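Search this site
Search
Menu

Picking From the Basket: Gathering Examples for the Alon Project

Print this page | E-mail this page
14 comments | Share

This page is a short record of how we gather grasping examples on the Alon project. The text covers the whole routine, from filling the basket to handing over the finished files. It was written for people who have asked what the work looks like day to day, and for new operators who want to read something before their first shift.

Alon is a learning system for picking mixed objects. It is trained on recorded examples, and each example is one attempt to take one thing out of a crowded container and put it somewhere else. We call an attempt an episode. The current set, collected since March, holds 2504 episodes. Most are good picks. A fair number are misses, and we keep the misses in a separate folder with the same labels as the rest.

The project has two sites. The basket work is done at the Rirnance workshop. The Kocabaş building handles storage, review and training runs, and the people there do not touch the objects at all. Files move between the two overnight.

Filling the basket

Every session begins with the basket. The operator tips everything out, puts it back by hand and gives the basket one shake. We tried arranging the objects by type in the early weeks and gave it up. The system learned where things were kept and did poorly as soon as anything moved. Now the only rule is that the basket has to be full and nothing may be tied to anything else.

Objects come from toy stores, kitchen drawers and the hardware aisle. We want things that squash, things that roll, things that catch on their neighbors and things that are hard for a camera to make out. Clear plastic bags are the worst of the last group. Cloth is slow work too, as a towel can be lying over four other objects and will bring one of them along when it comes up.

Running a session

A session is 70 episodes. With no trouble that takes a morning. The operator drives the arm by hand controls, and the arm records its own joint positions while the fixed camera records the table. The operator says the name of the target out loud before moving, and the audio is used later to check the label.

Targets are picked from a printed list. If the listed object is buried, the operator may move one thing out of the way first - that counts as part of the episode and is labeled as a clearing move. If two things have to be moved, the target is skipped and goes back on the list for the afternoon. 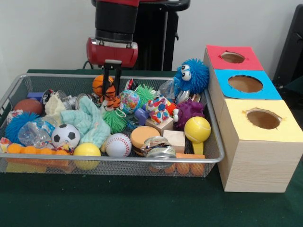

Gripper fingers in the basket, next to the basketball-patterned ball and the striped tiger. Yellow, blue and red box tops at right.

Soft toys and balls ask for different habits from the operator. A plush toy can be taken almost anywhere on its body, and new operators tend to grab it off center, where it swings during the lift. We ask them to go for the thickest part. A ball has to be taken across its widest point or it slips out and rolls under something else. Small balls sitting in a row are harder again, with very little room for a finger on either side.

Wooden cubes and cans

Cubes are the easiest objects on the list as long as two flat sides can be reached. We use them for the first ten episodes with a new operator. Cans lying on their sides are harder. The fingers have to come down across the can, and a can that is tilted will turn during the lift. We do not correct this in the recording. If the can stays in the fingers, the episode is a good pick.

Things with spikes and knobs

Rubber spikes bend when the fingers close, and the object may look firmly held when only the tips are in contact. Operators are told to wait one second after closing before they lift. The pause shows up clearly in the recordings, and Alon has started to copy it for everything, including cubes. The Kocabaş group is looking into whether that costs enough time to matter.

Boxes with holes

The boxes are for the second part of the collection, where an object has to be put through an opening after it is picked. The tops can be swapped. The openings were cut by hand and are not all the same size or shape, and we have left them that way. A torn edge is left alone too until it gets in the way of the fingers, and then a new top is cut from the same sheet stock.

Placing takes longer to learn than picking. The operator has to judge where the bottom of the object is while looking mostly at the fingers. Around 200 placing episodes were thrown out in the spring when the camera mount was found to have slipped, and those have since been collected again.

Labels

Each episode gets an object name, a result and a note. The result is one of four words: good, dropped, wrong or stopped. "Wrong" means a different object came up. "Stopped" means the operator ended the attempt. The note is free text and most are short. A few from the July sessions:

"Towel came with it."
"Closed on the string, let go, second try fine."
"Bag moved when I touched it. Could not tell which side was the front."
"Good pick but too fast, please check."

Names gave us more trouble than results. One operator wrote "spiky ball" and another wrote "puffer" for the same toy, and for several weeks they were counted as different objects. There is now a sheet of names on the wall, with a photo beside each one. Anything new gets a name and a photo before it goes in.

Review

Review is done in the Fedano viewer, which plays the camera recording beside the joint positions. A reviewer watches every episode at double speed and any flagged episode at normal speed. Two reviewers see each "wrong" result, as these are the ones most often mislabeled. Episodes that pass are locked. Locked files are never edited - if a mistake is found later, a new file is made and the old one is marked as replaced.

What comes next

The autumn sessions will use the same table and the same boxes with a deeper basket. We also plan to change a third of the objects, mainly the ones Alon now picks every time. Balls will stay in. The green cloth will be swapped for other colors partway through, and those sessions will be labeled by cloth color so they can be trained with or without the rest.

Requests for the object list or the name sheet can be left in the comments. The list is updated at the end of each month.

Print this page | E-mail this page
Share | 14 comments
Back to galleries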